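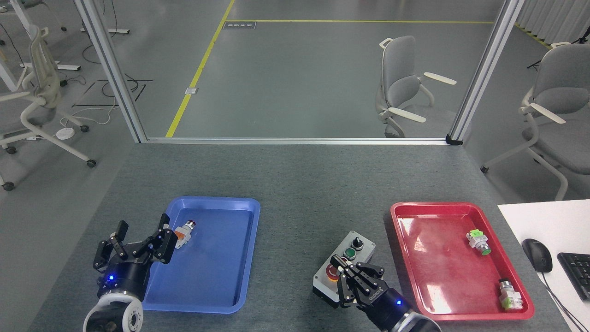
4.3 Connecting the house battery to the Kondby charger

This section covers campervans fitted with the Kondby DC charger and a Woner lithium house battery. For vans with an Illisus lead-acid bank, go to section 4.5.

CAUTION: Turn the engine off and remove the key before starting. Disconnect the negative lead of the starter battery first and reconnect it last.

1. Mount the charger upright on a flat panel, with the cable entries facing down. Leave 50 mm clear on both sides and 210 mm above the fan outlet.

2. Run the positive cable from the starter battery through the grommet behind the driver's seat. Do not share a grommet with the diesel heater fuel line.

3. Fit a 40 A fuse at each end of the positive cable, as close to the battery terminal as the lug allows. Leave both fuses out of their holders until step 7.

4. Connect the charger negative to the chassis earth stud. Scrape paint and underseal back to bare metal and coat the finished joint with terminal grease.

5. Connect the ignition sense wire (blue) to a circuit that is live only with the key in the ON position. On vans with a smart alternator this wire is mandatory.

6. Set the battery type selector to LI. The selector is read at power-up only; a change made while the charger is running has no effect until it is restarted.

7. Insert the house battery fuse, then the starter battery fuse. Reconnect the starter battery negative.

8. Start the engine and let it idle. The status light flashes green during the voltage check and goes solid once charging begins.

Note: If the light stays amber, measure the voltage at the charger input with the engine running. A low reading usually points to an undersized cable or a poor earth.

Note: Vans with the Makhubela solar roof kit keep their separate controller. Do not join the panel leads to the charger input.

Fault code 898 indicates a missing temperature probe. Check that the plug is fully seated, then cycle the ignition. If the code returns, replace the probe before the next trip.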